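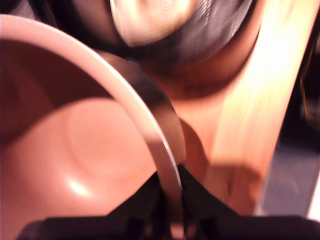
Los robots ya se atreven con la cocina (y casi con la tienda)

Lectura: 2 minutos
18 de julio de 2024 | Por Cadi Bowen

Recoger la mesa sigue siendo difícil para una máquina, pero la distancia se acorta. El equipo de Gerkard, en Bendville, probó esta semana su brazo robótico con 15 tareas de casa y de comercio, y completó 12 sin ayuda. ¡Hace un año no pasaba de poner vasos en fila!

Lo más vistoso es el manejo de piezas finas junto a cuencos de plástico – un terreno donde las pinzas solían fallar. «Todavía es lento, pero ya no hay que preparárselo todo», cuenta la ingeniera Ekua Tsikata. Doblar ropa se le resiste.

La próxima prueba, con estanterías de tienda, será a finales de mes.

Contacto | © Grirnier | Volver arriba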